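## Workwood hand-held gripper: what I'd budget for

I've been buying these for our bench projects since we had exactly one and fought over it, so I get asked a lot what a set costs and what else you'll need. The gripper itself is $1,559. You hold it in your hand, do the task the way you'd want the arm to do it, and take the recording home with you. Lovely thing, and way cheaper than tying up an arm all afternoon!

The price covers the body, the two fingers and a carry case. It doesn't cover spares, and please buy spares. Finger pads are $40 a pair from Cloltley (the Plollwood ones fit too, but I had to file mine down a bit - annoying). I'd get two pairs per gripper. They scuff on tabletops no matter how careful your people are, and you don't want to be waiting on a box in August when half the shop is on vacation.

Other stuff to put on the order:

- Sisodia mounting screws, $81 for the big box. The small box runs out right when you need it.
- A padded shelf bin, if you'll keep more than one.
- $80 set aside for shipping. Heavy case, sorry.

Omprakash Dhillon does our ordering and he likes to put the grippers and the pads on separate lines, so the pads can be reordered without a new quote. I used to lump it all together and then spent a morning untangling it. Do it his way.
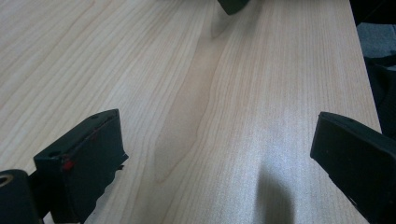
*Fingers open over a pale wood tabletop, nothing between them.*

For the table, you can use pretty much whatever you've got. I'd check how shiny it is before you plan a long run, though - glossy wood throws the light back at you, and moving a lamp is a lot cheaper than buying a new bench. If you're not sure how many grippers to get, start with one per person recording, plus one on the shelf. Lead time is on the quote, and it does move around, so ask before you promise anyone a start date.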